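Notebook, April, gripper comparison, continued

Started 9:40. Moya controller, same build as before. Today is the Clistinell fingers against the old Driltow pair, because the Clistinell sheet promises "compliant hold on any household container" and I don't believe any sentence with "any" in it.

Test object is the Dawn bottle, upright. Clear plastic, narrow neck, soft walls: a fair nuisance. Approach is from straight above with the plate level, one finger each side of the neck. Stop box stays on the back table, left of the base, where I can reach it.

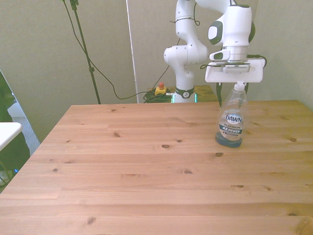 Approach height is still set by hand. The Doser script is supposed to work it out from the wrist camera and I have yet to see it give me the same number on two runs. With the old fingers the encoder read 2,948 at contact. With the Clistinell pair it read 3,896, so the stroke tables can't be shared, whatever the sheet says about drop-in replacement. Changed the table, saved it under a new name, left the old one alone.

Closing speed: tried the default, then half. Half is better on a soft bottle, or I want it to be. Need a blind run before I write that anywhere official.

Also unresolved: force readback. It sits at 1,305 with the fingers closed on nothing, and a sensor that feels something when holding nothing is one I'd like zeroed before we compare grip force. Re-zeroed it 2 times. Same value.

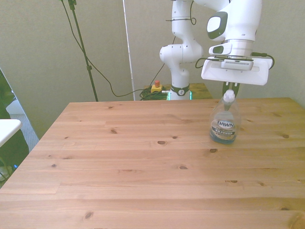

Crescencio Valcárcel read this over lunch and wrote in the margin that the offset is probably cable drag on the wrist, that he had the same thing with the Driltow fingers, and that I should repeat the zero with the wrist turned before blaming the sensor. He also thinks neck grips flatter every finger design and wants the body of the bottle tried.

Fair on the second point. On the first, I'll turn the wrist and log it, but if it was drag the number ought to wander and mine doesn't.

To do: zero at four wrist angles, body grip with both pairs, ask Clistinell what load they tested with.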